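Bring Back the Phone I Don't Have to Think About 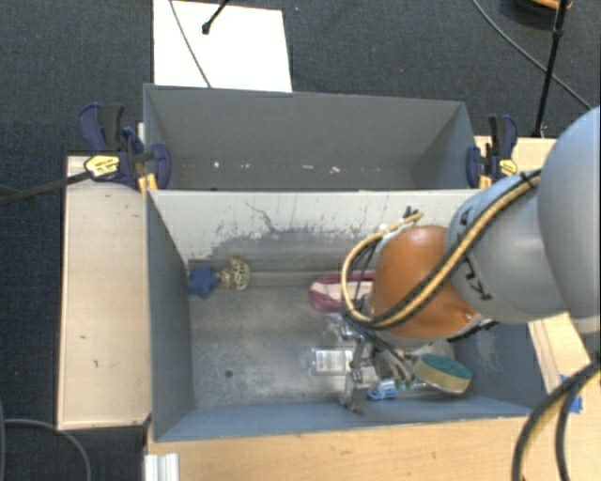 Gray arm, gray bin, orange-brown wrist.

My old Pronen finally gave up in March, after six good years, and I have been grumpy about phones ever since. I went to the shop in Curcombe thinking I would be in and out before lunch, and I came home with a headache, three leaflets and the same dead phone in my coat pocket. The young man was very kind about it. He showed me a screen that could refresh faster than my eyes can follow, and a camera bump so thick that the phone rocked on the counter like a badly leveled table – and when I asked him how long the battery would last once the thing was two years old, he had to go in the back and ask somebody.

I do love gadgets, I should say that before the letters come in. I have a drawer with 40 or so cables in it and I could tell you what nearly every one of them was for. But I think phone makers have stopped listening to the people who keep a phone until it falls apart, and there are a great many of us. We want a battery that can be swapped by a person with a small screwdriver and a little patience. We want the headphone socket back (yes, still!) and a size that fits in one hand while the other hand is holding a dog leash or a bag of potatoes.

My friend Finlay Ritchie disagrees with all of this, and he has told me so at length over many cups of coffee. He says phones are thin and sealed up so they can survive the rain, and that people like me say we want a thick one and then go and buy the thin one anyway. He has a point about the rain. I dropped the Pronen in a puddle at Skusterside once and had to sit it on a sunny windowsill for the whole weekend. Still, I would trade a little rain for a battery I could change myself, and I would happily pay 60 dollars more for the privilege.

In the end I had the old one repaired. It cost me 45 dollars, the new battery holds through to bedtime, and all my pictures are still where I left them. The back cover doesn't quite snap shut at the bottom corner anymore, so I have put a strip of tape on it. If Pronen ever makes another one just like it, with the same buttons on the same side, I will be first at the counter in Curcombe, and I may even buy one for Finlay.

Flora Moffat
22 May 2025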